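Fixing Wrist Drift in Two-Handed Demos (the Cutlery Wiping Task)

If your left wrist slowly slides away from where it should be during a recording, this guide is for you. We lost a good part of a Wednesday to it, and I learned more about tracking that day than in the month before!
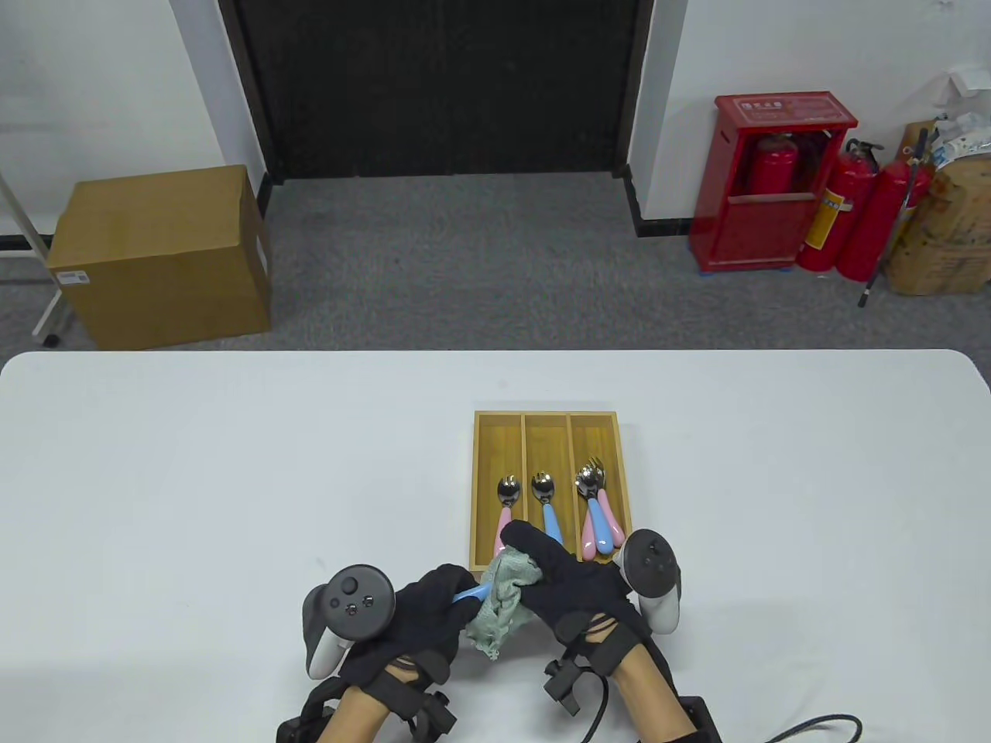
The task is simple on paper: hold a utensil in one hand, wipe it with the cloth in the other, put it in its compartment. Both hands stay close together for a long time, and that's exactly where drift hurts. In our Nokness set the replay looked great for the first few pieces, and then the left wrist began sinking toward the table. By the last fork the replayed hand was inside the tray. Sending that to a real arm would have meant a hard stop at best.

What you need

The replay viewer (we use Nalter, any viewer with a wrist trace will do)
One bad recording and one good one
Spare straps
A strip of tape

Step 1. Find where it starts

Open the bad recording and plot wrist height for both sides. Don't start with the video, your eyes will forgive a lot. Ours was flat up to frame 1,036 and then stepped down. A step means something moved. A smooth slope points to calibration, so go to step 4.

Step 2. Check the mount

Put the controllers on and make a tight fist, then open it. If the controller rocks against your wrist, you've found a suspect. Ours rocked every time I squeezed the cloth. Tighten the strap, put a bit of tape across it as a witness mark, and squeeze again. If the tape shifts, swap the strap.

Step 3. Check the cable

I love this one because it's so easy to miss. Reach for the far end of the tray with each hand and feel for a tug at the forearm. If the cable pulls, give it more slack and route it so it can't catch on the table edge.

Step 4. Recalibrate

Stand in your normal working spot, arms out, and hold still until the Stirnis prompt clears. Do it 2 times and compare. If the results disagree, go back to step 2.

Step 5. Prove it

Record 500 frames of wiping one spoon, with real pressure, then rest both hands back at your start marks. The wrist traces should come home to where they began. Ours did, and I may have cheered.

One safety note: keep the arm powered down until a clean replay has passed in the viewer. Flag the bad recordings too, so they don't slip into the Sombatkul training batch. We almost let one through.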